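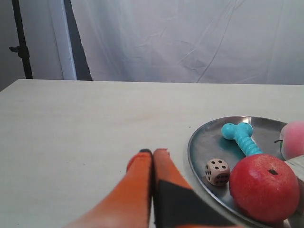 Why not leave the menus in Japanese and get the story out first, came the question overnight, seeing that anyone who plays old handheld games can find their way round a menu by feel?

It's a kind thought and I did turn it over while the kettle boiled, but the menus in Erketti are half the fun. The item notes are in there, and the little diary the hero keeps, and the fishmonger's price list with all her rude remarks about the customers. I'd be sad to put out a patch where you could follow the plot and miss the fishmonger. So the menus stay in the plan, and today has gone on them.

January, started just after nine in the morning.

The script dump stands at 3613 lines, the same as before Christmas, and I've stopped expecting it to grow. Dultach (our unpacking tool, for anyone reading this who came in lately) now gets through the whole text bank without falling over. The trouble had been the control code for a pause, which takes an extra byte when it comes straight after a name. Dultach was reading that byte as a letter and everything after it slid along by one, so you'd get two good sentences and then soup. I'd been blaming the dictionary compression for weeks and said some unfair things about it in earlier entries, which I'll leave in so the order of things makes sense.

Then the menus. The item window gives each name eight tiles. That's plenty for Japanese and miserable for English, where "Grandmother's Umbrella" has to be an umbrella and nothing more. I tried a half-width font first. It fits, and it reads nicely enough blown up on my monitor, but on the real handheld the lower case e fills in and looks like an o, and then all the herbs become horbs. Redrew it with the bar one pixel higher. Better. The a still wants doing, and I'm not happy with the g, but no g in the world fits in that height. 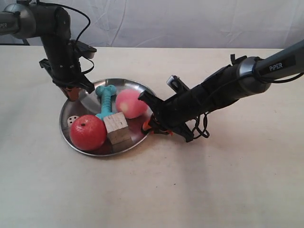 Wan

Back after lunch, a longer lunch than I meant to have.

Spent the first hour on the overflow list. There are 287 lines that run past the edge of the dialogue box, nearly all of them in Skanderton, the harbour town, because everyone there talks like a bosun and bosuns need room. I can break most of them over an extra box. The ones I can't break are in the puppet show, where each box is tied to a bit of movement on the stage, and if you add one the dragon bows before it has been slain. I watched it do that four or five times and laughed each time, and then I wrote down the offsets properly so whoever picks this up next can find them. They're in the shared notes under "puppet", with the old values beside the new.

The pointer table moved without complaint. I put the new text at the end of the cartridge image, where there's a long run of empty bytes, and left the original block alone for the moment so we can compare. Please don't tidy that old block away yet! I know it looks like rubbish. I still use it to check that a line I've moved is the line I think it is.

One thing to look at with fresh eyes: the save file. After the pointer change an old save loads fine in the emulator but comes up with the wrong town name on the title screen. A new save is right. My guess is that the game stores the address of the name and never the name itself, so an old save is pointing at where Skanderton used to be. If so we can either leave a copy of the town names in the old spot or tell people to start again, and I'd much prefer the copy.
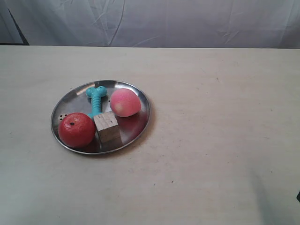 Couldn't the puppet show be given faster text instead of fewer words, one of the testers wondered when I sent the afternoon build round, so that two boxes take the time of one?

I like this a good deal. There is a text speed byte, and I'd never thought of setting it for a single scene. Tried it on the dragon's first speech with the speed at 2, and the bow comes almost where it should. The second speech is a hair late. I haven't tried the princess.

Left for next time: the a in the small font, the princess, the town names copy, and a read through of the fishmonger with nothing else open. Build is in the usual folder, with the half-width font switched on. If you see a horb, tell me which screen.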